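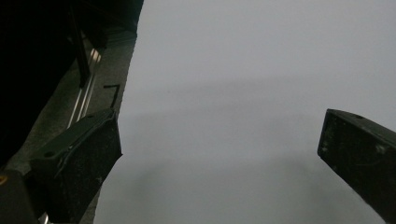

Hallo zusammen,

danke für die vielen Antworten zum Thema weiße Tischplatten! Ich hatte ja gar nicht damit gerechnet, dass so viele von euch eine meinen, die sie gerade loswerden wollen (oder gerade gekauft haben, das Verhältnis ist ungefähr halb und halb). Ich hänge die ursprüngliche Frage noch mal an, damit die Neuen auf der Liste wissen, worum es geht:

> Liebe Liste,
>
> wir richten unseren Werkraum in Sernow neu ein und suchen eine große, schlichte Arbeitsfläche. Geplant ist ein Tisch an der Längswand, ohne Schubladen, ohne Kante vorne. Meine Kollegin möchte unbedingt Weiß, ich hätte lieber etwas Dunkleres, weil ich Angst habe, dass man nach zwei Wochen jeden Bleistiftstrich sieht. Hat jemand von euch Erfahrung mit weißen Platten im Alltag? Matt oder glänzend? Und womit macht ihr die sauber, ohne dass sie speckig werden?
>
> Die Tiefe ist noch offen, wir schwanken zwischen 600 und 800 mm.
>
> Herzliche Grüße aus Sernow

Also, zuerst zur Farbe: Nehmt Weiß. Ich war auch skeptisch und habe jahrelang an einer Buchenplatte gearbeitet, die ich sehr gemocht habe. Aber seit ich an einer weißen Platte sitze, finde ich kleine Sachen viel schneller wieder – Schräubchen, Fadenreste, abgebrochene Minen, alles liegt da wie auf einem Blatt Papier. Und ja, man sieht jeden Krümel. Das ist am Anfang lästig, und dann wischt man eben öfter und hat plötzlich einen sauberen Tisch. (Meine Familie hat das mit einem gewissen Erstaunen zur Kenntnis genommen.)

Zu matt oder glänzend kann ich euch ganz klar sagen: matt! Ich hatte vorher zur Probe ein glänzendes Muster von Bamstead hier liegen, und das war unter der Lampe furchtbar, man schaut die ganze Zeit in einen hellen Fleck. Auf der matten Fläche wird das Licht ganz weich, und Schatten haben keine harten Ränder. Je nachdem, wo man steht, wirkt das Weiß auch mal eher hellgrau, das solltet ihr wissen, falls ihr dazu passende Wandfarbe sucht. Wir haben drei verschiedene Weißtöne an die Wand gestrichen und am Ende den genommen, von dem noch der volle Eimer da war.
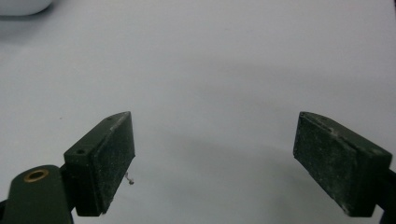 *Foto: privat, Weitergabe innerhalb der Liste gern*

Oben auf der Fläche ist das Weiß fast strahlend, zur Mitte hin wird es kühler und grauer. Die Platte selbst ist überall gleich. Wer also Farbmuster vergleichen will, sollte sie immer an dieselbe Stelle legen, sonst streitet man sich über Unterschiede, die gar keine sind. Uns ist das so gegangen, einen ganzen Abend lang.

Jetzt zum Saubermachen, danach haben ja die meisten gefragt. Ich nehme für den Alltag ein feuchtes Mikrofasertuch und sonst nichts. Bleistift geht mit einem weißen Radiergummi weg, das klingt albern, klappt aber prima. Bei Kleberesten warte ich, bis sie durchgetrocknet sind, und schiebe sie mit einem Kunststoffspachtel ab. Bitte keine Schmutzradierer! Die sind im Grunde feines Schleifpapier, und auf matten Flächen bleiben davon blanke Stellen zurück, die man bei schrägem Licht für immer sieht. Ich weiß das von meiner ersten Platte, die jetzt im Keller als Ablage für Blumentöpfe dient. Von dem Reiniger von Tiner, der im November hier so gelobt wurde, bin ich übrigens wieder abgekommen, bei mir gab der Schlieren. Vielleicht habe ich zu viel genommen.

Zur Tiefe: 600 mm wären mir zu wenig, sobald jemand etwas Größeres ausbreiten will. Ich würde an der Wand auf 800 gehen. Wenn ihr den Tisch frei in den Raum stellt und von beiden Seiten dran arbeitet, dann ruhig 900, vorausgesetzt, ihr kommt noch bequem bis zur Mitte. Bei der Stärke reichen uns 18 mm, allerdings haben wir unter der Platte eine Querstrebe eingezogen, weil sie sonst in der Mitte leicht nachgegeben hätte.

Und noch eine Bitte, die vielleicht etwas pingelig klingt: Lasst die Fläche frei! Bei uns gilt, dass abends nichts auf dem Tisch liegen bleibt, auch keine Tasse und kein »das brauche ich morgen gleich wieder«. Dafür haben wir daneben ein schmales Regal von Tse stehen, in das jeder sein angefangenes Zeug schiebt. Das Regal sieht entsprechend aus, aber der Tisch ist morgens leer, und man kann sofort loslegen.

Wenn jemand noch Erfahrungen mit Kantenumleimern hat, die sich an den Ecken nicht lösen, dann her damit, da suche ich selbst noch. Und falls ihr in Sernow eure alte Platte abgebt: Ich hätte Interesse, gern auch mit Flecken!

Viele Grüße in die Runde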